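Drotutach Springs: progress report to the Gudent Fund

Second reporting period, to the end of June

Summary

We are two thirds of the way through the grant and the project is in very good shape. The spring survey is finished, the cores from the lower terraces are out of the ground and safely in cold storage, and the first set of thin sections has given us far more to look at than we had dared to hope for. One piece of work, the dating, has slipped, and I explain below what we are doing about it. We are not asking for any change to the overall budget.

Background, for new members of the panel

The Drotutach springs come out along a fault at the foot of a limestone ridge and run down a set of natural steps to the river. As the water reaches the air it loses carbon dioxide and leaves calcium carbonate behind, so the steps are slowly building themselves outwards. The stone they make is called tufa. It is soft, full of holes, and in places finely banded like the rings of a tree. Our question is how much of that banding is down to the chemistry of the water and how much is down to the things living in it: the mosses, the green algae and above all the thin mats of cyanobacteria that coat nearly every wet surface.

Fieldwork

The whole team spent the spring at the site and the weather was kind to us for most of it. We mapped the active part of the terraces, set out tiles at the upper, middle and lower stations, and collected 169 samples in all. These are a mixture of water, living mat and fresh tufa, and each one has its own entry in the catalogue with a position, a depth and a note of the flow at the time.

The tiles have been a delight. They are squares of roughened limestone, fixed just under the surface, and we lift them in turn to see what has grown. At the upper station the crust is thin and smooth, with very little living on it. By the middle station it is knobbly and green, and it has already built up in ridges that follow the direction of the water. I had expected to see a difference after a full year. Seeing it this early means we can afford to leave the last tiles in for longer and get a proper winter layer on them.

We lost two tiles at the lower station when the river rose in March. They have been replaced, and the new ones sit further back from the bank.

Coring went better than planned. The drill was light enough to carry in by hand, and we took three cores through the old terraces, where the water no longer flows. The longest starts in firm, banded tufa, passes through a band of brown silt with snail shells in it, and ends in gravel. That silt was a surprise! It means the springs stopped, or moved, for long enough for a pond or a marsh to form, and then came back. It was not in the original proposal and it may turn out to be the most interesting thing we have found.

Access over the Corkosano land was agreed for the full period, and we are very grateful for it. The gate and track have been left as we found them. Two of our three coring holes have been filled and capped, and the third will be done on the autumn visit.

Laboratory work

Thin sections have been cut from 25 of the samples. Under the microscope the bands come in pairs, a dense pale layer and then a darker, more open one. In the open layers the calcite has grown around bundles of fine tubes, which we take to be the casts of cyanobacterial threads. In the dense layers the tubes are few or missing. It is tempting to call these summer and winter, and the tiles should tell us whether we are right.

We have also started a small tank experiment. Two tanks are fed with the same hard water at the same temperature and the same rate of flow. One holds living mat from the middle station and the other holds mat that has been killed. Calcite is forming in both, so the chemistry can clearly do the job alone, but in the living tank the crystals are smaller, they are crowded together, and they follow the threads. I would like to run it again before making much of it. We will swap the tanks over the second time, in case one of them has some quirk of its own.

Water chemistry from the three stations is complete for the spring. Calcium falls steadily downstream and the pH goes up, as it should. The biggest drop comes at the steepest step, where the water is most broken up, and there is a smaller one in the middle reach in the afternoons, where the mats are thickest. We now want the same readings at night.

Dating

The samples for uranium-series dating were due to be measured in this period. The first batch turned out to contain too much clay, which carries thorium of its own and makes the ages unreliable. We have gone back to the cores and picked cleaner, denser bands, drilling out smaller amounts under magnification. It is slow work - a good morning yields very few usable powders - but the new material looks much better. The batch is booked in for the autumn. If the silt band contains enough plant matter we will send some of that for radiocarbon as well, and the cost can be met from the money saved on drill hire. 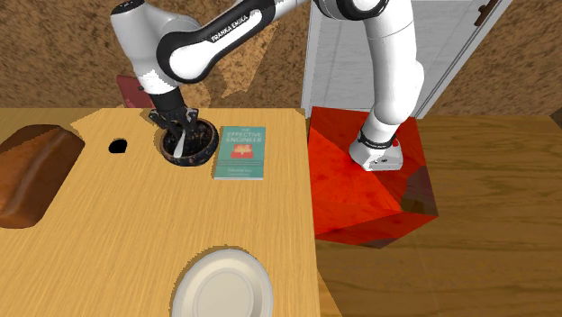 The rest of the timetable holds. The final set of tiles stays in place until after the winter, and the write-up of the thin sections can go ahead without the dates, so the delay should not push back the end of the project.

Data and sharing

The catalogue is now kept in Rajan, our shared database, and all the spring entries have been checked against the field notebooks. Scans of the thin sections are going in as they are made. We will open it to other researchers once the dates are in. We also held an open afternoon at the springs, with a hand lens each and a good deal of paddling. Visitors were fascinated to learn that the green slime they had been avoiding had a part in making the steps they were standing on.

Spending

Spending is slightly under plan. Drill hire came in cheaper than quoted and the dating costs have moved into the next period. Travel is on target. The replacement tiles came out of the existing consumables line.

Next period

Repeat the tank experiment with the tanks swapped.
Take day and night water readings at all three stations.
Submit the cleaned dating samples.
Log the silt band in detail and identify the snails.
Fill and cap the remaining coring hole.
Lift the next tiles, leaving the final set for the winter.

The panel would be very welcome at the autumn visit. The path is rough below the second step, so boots are advised, and we can lend wellingtons in most sizes.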